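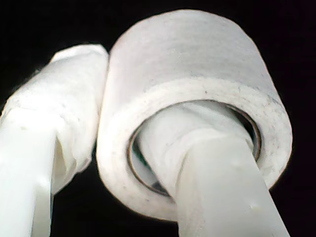
A roll of white tape, close up.

I've been washing my face with Bodent bars for years, so when they opened their Gurkdale soap workshop for a visitors' day on 8 May 2022, I was at the door before they'd even put the sign out! The smell hits you in the parking lot. Orange peel, then clove, then something milky I couldn't place until we got inside (it was the oat bar, my favorite).

Our guide was Cleiton Guimarães, who mixes all the scents himself. He let us sniff from 144 little bottles, with a dish of coffee beans to clear your nose in between. I gave up after the eighth and went back to the fig.

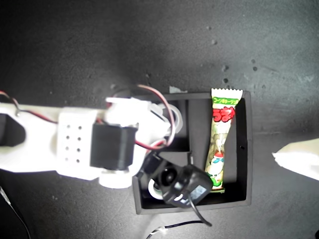

Page 7

Next came the pouring room. They make 986 bars in a batch, and we got to swirl the color into one corner of a slab with a chopstick. Mine was meant to be lavender and cream and went a bit muddy, but I loved doing it. The bars then cure for weeks, so it's being mailed to me.
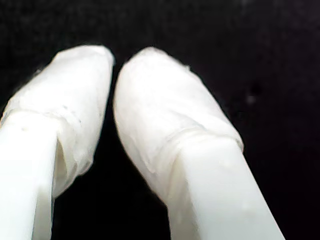

White fingertips, nearly touching.

The shop is tiny and I spent far too much. I came home with a Barbosa hand cream, two oat bars and the new Zultura bath salts, which are peppery and green and wonderful after a long day. 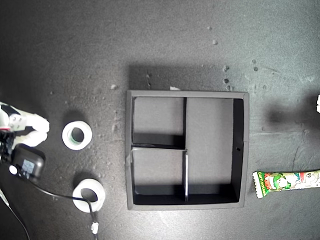

The bath salts come in three scents, and you can buy a little of each to try. I've been wanting somewhere to keep them all by the tub, and a square tray with three compartments like the dark gray one would be perfect, with the tall side for my hand cream. The fig one is nearly gone already. They're doing a holiday open day in December and I've put my name down!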